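October, afternoon, Cusi bench

Continued the hand-held demos with Gladys. The task is the same, spool into tray. We have now 133 good ones. Three were thrown out – the marker was lost during the turn. 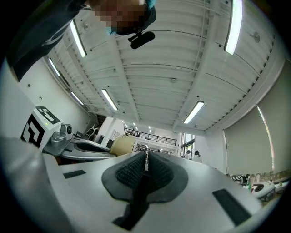
Page last changed: October, 16:12, by D. Corrigan

Finger pads are the type with small raised nubs, set in a narrow V. I want to compare them with the flat ones before we replay on the arm. Gladys thinks I close too fast – must try slower tomorrow.

To do: check the time offset on demo 346.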